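Kellmont College Sustainability Studies
Home Projects Reports Contact

Student Project Report: Measuring Household Food Waste in the Brunis District
7/7/24

1. Purpose

The project examined whether a weekly reminder and a simple kitchen log would lower the amount of edible food discarded by households in the Brunis district. Food waste sent to landfill produces methane, and the district does not yet offer a curbside compost service. The project team was asked to provide figures that the local climate group, Juker, could use in planning its fall outreach.

2. Method

Forty-one households agreed to take part. Each received a kitchen scale, a paper log and a short guide to sorting edible from inedible waste. The study ran through May. 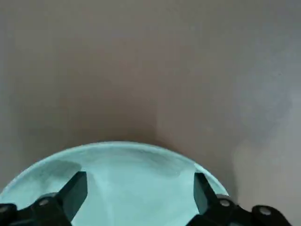
Participants weighed discarded food once a day, before it left the kitchen, and entered the weight in grams. Peelings, bones and coffee grounds were recorded in a separate column. Households in the first group received a weekly reminder by text message. The second group received no contact after the opening visit.

Entries were copied into the Tam spreadsheet maintained by the department. Days with no entry were treated as missing and were not counted as zero.

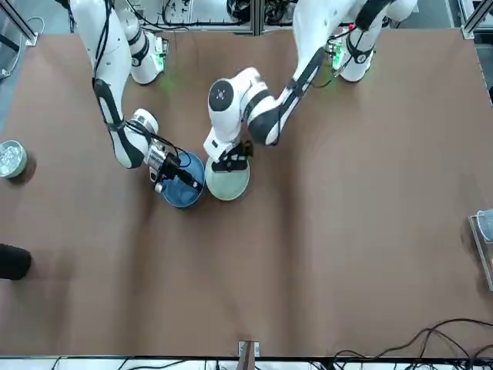

3. Results

A total of 3789 daily and partial entries were checked, including separate entries for edible and inedible waste and for individual meals. Households in the reminder group discarded 20 percent less edible food in the final week than in the first. The comparison group showed no clear change. Bread, cooked rice and salad greens were the items most often named.

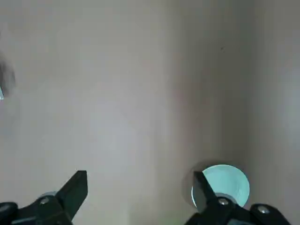 The main weakness in the data concerns plate waste. Many participants scraped plates directly into the trash and estimated the weight afterward. A future study should issue each household one round collecting dish, in a color as easy to pick out as the mint green circle against the pale gray walls, and ask that all scrapings be placed in it before weighing.

4. Recommendations

The team recommends that Juker offer the log and reminder to new households for a period of 90 days, with weighing reduced to two days per week.
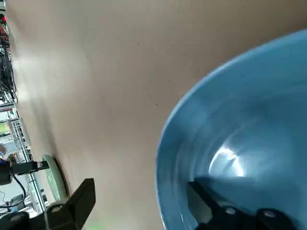 Serving size deserves separate attention. Several logs noted that large portions were served and left unfinished, particularly at evening meals. Bowls make portions hard to judge by eye, and a plain glossy one such as the light blue bowl carries no marking to serve as a guide. The team suggests that participants measure grains and pasta before cooking and store the remainder on the same day.

The full data tables are held by the department and may be requested in writing.

Shares: 20 Comments: 0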